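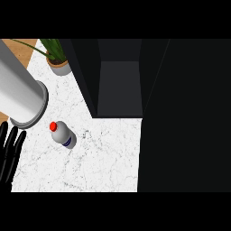 White marble benchtop with grey veining, dark cabinets at right

Is a 699 dollar deposit normal for a pup that isn't born yet?
Posted by Halemis, May 2023

We've been looking for a miniature poodle and found a breeder a few hours away, trading as Rosidach. Nice website, lots of ribbons. She wants $699 now to hold a spot on a litter due whenever the mum comes into season, no refund, and we can't visit until the pups are eight weeks old "for health reasons". She also says the parents are fully health tested but when I asked for copies in April I got a photo of a vet's waiting room. My partner thinks I'm being difficult. Am I?

Trinh Lương
You're not being difficult. I've bred poodles for years and I take a deposit too, but only once the pups are on the ground, and mine is a lot smaller. No refund on a litter that doesn't exist would have me walking. What if the mating doesn't take? Ask her that in writing.

As for "fully health tested", it means nothing until you see a certificate with the parent's registered name and microchip number on it. For minis I'd want eyes and the DNA test for prcd-PRA at the very least, and kneecaps checked by a vet. A vet check at six weeks is a different thing, whatever colour folder it comes in.

Not visiting in the first few weeks is fair enough, plenty of us are careful before vaccinations. Not even a video call with the mum and her litter? I'd want a better reason than that. Ribbons are easy to photograph too, so look up the dogs' show names with your state body.

Kellel
we paid up to 70 percent upfront for ours and he's a great dog so it depends. just go with your gut

Khúc
Gut is how people lose their money. Check her breeder number is real before you send a cent, and ask which account the deposit goes into. If the name doesn't match, leave it.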